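Hutis: a record set for soft goods left on household seating

Version 3. Maintained by Geetha Kulkarni and Harish Ramasamy. Room survey and first coding by Muthu Menon.

Summary

Hutis is a set of 363 text records. Each record covers one soft item (blanket, throw, garment, towel, loose cover, pillow) found on a chair, armchair, loveseat or sofa in a furnished living room, together with the state it was found in, the state it was left in, and the place it was put. The records were written by the person doing the tidying, immediately after the item was dealt with, on a one-line form. The forms were later typed up and coded against the vocabulary given further down.

The set was started as an appendix to the Lillano housekeeping guide, which needed a consistent way to say what "cleared" means for a seat. It has been kept separate from the guide since version 2 so that the codes can be changed without reprinting the guide.

Files

records.csv holds one row per item. UTF-8, comma separated, header row included.
vocabulary.csv holds the code lists for item, state, seat and destination.
seats.csv holds one row per piece of furniture, with seat type, arm type and surface.
notes.txt holds free remarks keyed by record number. Most records have no remark.
changes.txt holds the change log.

There is no separate file for rooms. Room is a two-letter field in seats.csv.

Fields in records.csv

record: integer, unique, never reused after a deletion.
seat: key into seats.csv.
item: code from the item list.
found: state code at the start.
left: state code at the end.
dest: where the item ended up. May be the same seat.
position: seat, back, arm, front edge or floor. Floor is used only when some part of the item is still on the seat.
under: record number of the item directly beneath, blank if the item rests on the furniture itself.
handler: initials.
checked: y or n. See Second coding.

State codes

The found and left fields share one list.

F0, flat. Spread out, no fold, covers most of the seat or back.
F1, folded once.
F2, folded more than once, edges aligned to within a hand's width.
F3, folded more than once, edges not aligned.
R, rolled.
D, draped. Hangs over an arm or the back with no deliberate fold.
B, bunched. No side of the item can be followed from end to end without lifting it.
C, crumpled. Creased and gathered, but at least one full edge or seam can be traced.
S, standing. Pillows and cushions only. Leaning on the back or an arm.
L, lying. Pillows and cushions only.

B and C caused most of the disagreement in version 1, where both were coded as "messy". The edge test was added by Thirumalai Thomas. If the tracing takes longer than a glance, code B.
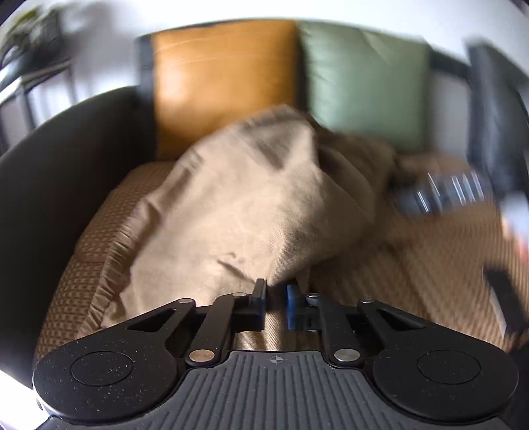
Pillows and blankets that share a seat are always recorded as separate items, even when one is resting against the other. The order of recording is from the top down, and the under field carries the stacking. A chair such as this upholstered one would get a blanket record for the crumpled beige item and a further record for each of the two throw pillows, whether or not the pillows are moved. A pillow that is not touched still receives a record, with found and left set to the same code and dest set to the same seat. Leaving untouched pillows out was common practice in version 1 and made it impossible to tell a seat with no pillows from a seat whose pillows were already in order. Those rows have been repaired where the paper form allowed it and deleted where it did not.

Item codes

BL, blanket. Any woven, knitted or fleece cover large enough for one adult to lie under.
TH, throw. Smaller than BL. If in doubt, BL.
GU, garment, upper body, including jackets.
GL, garment, lower body.
GX, garment, type not established. Use this for anything so tangled that sleeves and legs cannot be told apart before it is lifted. Do not go back and change GX to GU or GL after unfolding; write the result in notes.txt.
TW, towel.
PF, pillow with fabric cover.
PS, pillow with smooth cover, real or imitation leather. The two are not distinguished.
CV, loose seat cover or slipcover.
OT, other. A remark is required.

A seat cushion that belongs to the furniture is not an item. It is part of the seat and is described in seats.csv. If it has slid forward or been turned over, this is entered as a remark against the seat key.

Seat surfaces

The surface field in seats.csv has four values: smooth, pile, weave, slatted. Weave is meant for a surface with enough relief to be felt through a shirt. It was introduced after Subbarao Iyengar pointed out that light garments folded directly on a coarse cushion tended to be rated F3 by the second coder, while the same garments folded on a smooth seat were rated F2. The surface is therefore needed when comparing fold codes between seats.

The arm field has the values none, straight, curved and full. Full means the side is closed from arm to seat. Items coded D on a curved arm slide more than on a straight one. If the item slid to the floor between being found and being handled, the found code stays as first written.

Procedure used by the handlers

1. Read the seat from the doorway and write the found codes before touching anything.
2. Take garments off first. Lift from the highest point of the pile and let the lower part hang clear of the seat before turning to the table or basket.
3. Check pockets over the seat.
4. Take blankets and throws next. Hold two corners of the same short side and let the rest fall open.
5. Fold in the air or on a flat surface. Folding on the seat is permitted for F1 only.
6. Brush the seat with the hand, front to back.
7. Reset the pillows against the back, larger behind smaller. Where they are the same size, order is free.
8. Return the blanket if dest is the same seat. The default is F2 over one arm or squared on the seat, fold toward the front.
9. Write the left codes.

Step 1 was skipped in part of the Dadilo rooms. The affected rows have an empty found field. They are kept in the set for the destination data and should be dropped for anything that depends on starting state.

Destination codes

Same seat, other seat, bed, closet, basket, wash, table, line. Wash is used on the handler's judgment and has not been checked by anyone else. Basket and wash are different codes even when the basket is the one used for carrying things to the wash. Table is temporary storage and should be read as unfinished.

Garments with dest set to other seat are errors under the Lillano guide, which does not allow clothing to be moved from one chair to another. They are valid rows in Hutis and have not been corrected. 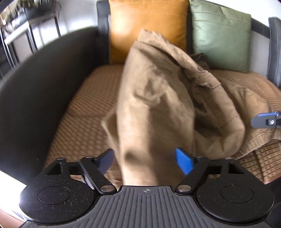
Should a garment be folded before it is coded for wash?

Code it as it goes into the basket, normally B. A garment going to wash is not folded, and a fold code in the left field together with wash as the destination will be flagged by the checking script.

What is the difference between a blanket used as a seat cover and a loose cover?

CV is reserved for covers cut or sewn to a seat. A blanket tucked over the seat is BL with found set to F0, and position set to seat.

How are pairs handled?

Socks and gloves are recorded as OT, one record per pair if both are on the same seat. A single sock is also one record, with "single" in the remark.

Second coding

All rows marked y in the checked field were coded a second time from the typed form, with the first coder's state fields hidden. Item and destination were left visible. Where the 2 coders differed by one fold level (F2 against F3), the first coder's value stands. Where they differed on B against C, the row was discussed and the agreed value entered. No record is kept of which rows were discussed. This is a known gap.

Known limitations

The rooms are all living rooms. Dining chairs appear only where they had been carried in.
Leather and imitation leather pillows are merged under PS, so the set is of no use for care advice.
Color is not recorded. Handlers wrote it on the forms irregularly and it was dropped at typing.
The edge test for C depends on light. Evening forms from the Thampi flat have more B than daytime forms from the same seats, and the difference should not be read as a difference in how the room was used.
Item size was estimated by eye. BL and TH are best merged for most purposes.
Weight was never taken.
The found field describes the item only. It does not say how long the item had been there.

Changes

Version 3. GX added. Weave added to surface. Under field made mandatory for stacked items. Untouched pillows now require a record.
Version 2. Split from the Lillano guide. "Messy" replaced by B and C. Destination "elsewhere" removed, existing rows recoded from the forms.
Version 1. First typed set.

Planned for the next version: a field for lining (quilted jackets do not reach F2 without pressing and are currently penalized), and a decision on whether R should be allowed for blankets. Remarks on either go to Harish Ramasamy before the end of November. Corrections to single records should quote the record number and the seat key, and should say whether the paper form has been seen.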